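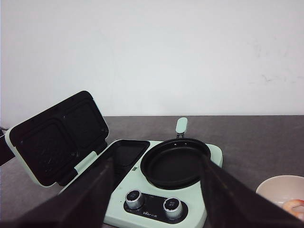
## Clasetti opens its kitchen lab to visitors

2023-04-16

Clasetti held an open day at its Zurkport site, drawing 222 visitors to see robot arms at work on kitchen tasks. The main demonstration used a mint-green breakfast machine with a sandwich maker, a baking tray and a small frying pan, next to a bowl with shrimp in it.

Staff ran the demonstration three times and took questions after each run. Many were about the two control knobs, which visitors said looked hard for a gripper to turn.

The company plans a second open day at its Chambi office in August. Entry is free, but places must be booked.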